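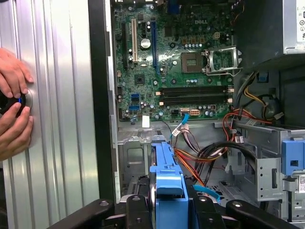
## Hands in the cell during PC teardown: what's your rule?

**tilley_bench**

Writing up work rules for our desktop teardown cell and we can't agree on one point. Drive carriers come out with the gripper, and a person works on the same tower at the same time. One group wants hands out of the case whenever the arm is powered. The other says a hand on the outside of the side panel is fine as long as the gripper stays on the drive cage side.

Current draft:

- Speed capped at 60 mm/s with a person in reach
- Case unplugged before it goes on the table
- Wrist strap for anyone touching the board
- One person per tower

What do you all run?

**kerfline**

Hands out, period. If you need the panel held, build a fixture. A cap on speed does nothing about pinching. The gap between a finger and a sheet metal edge closes at slow speed too.

**Rasum_ops**

Disagree with the blanket rule. We ran it at Rasum for a while and people just reached in between moves, which was worse. Now the hold position is written down: outside of the panel only, both hands, arm moves only on the foot pedal. Let go of the pedal and it stops.

**kerfline**

> people just reached in between moves

Then that's a training problem, or the moves are too slow. I wouldn't write a rule around it.

**oddlot44**

Where's your force limit in the draft? You list speed and no force. Ours is set at 4 N over what it takes to pull the carrier, and we redo it for each chassis model. Those blue plastic carriers vary a lot between cases.

Also add something about cables. The supply wires hang down right next to the drive bay on these Dell boards. Tie them back before the arm goes in.

**tilley_bench**

Force limit is in the risk assessment but you're right, it should be on the card at the station. Adding cables too.

**Rasum_ops**

Put the memory and CPU out first while you're at it. Bare socket, empty slots, then drives. If the gripper drops a carrier on the board you've lost less.

**kerfline**

That open socket is full of contacts. Cover it if the board is getting resold.

**oddlot44**

Depends on the stream. Ours go to scrap, no cover.

**holroyd_dave2**

Bigger issue for me is who signs off when the rules change. Holroyd site did 300 towers on one version of the card and the next shift had a different one taped up. Put a revision number on it and pull the old copies.

**tilley_bench**

OK. Rev 2 goes up Monday: pedal required, hands on the outside of the panel only, force limit per chassis, cables tied back, CPU and memory out first. Socket cover for resale boards.

**kerfline**

Still think you want a fixture. A couple of toggle clamps and a stop block would do it.

**tilley_bench**

Will price one. Hold rule stays until then.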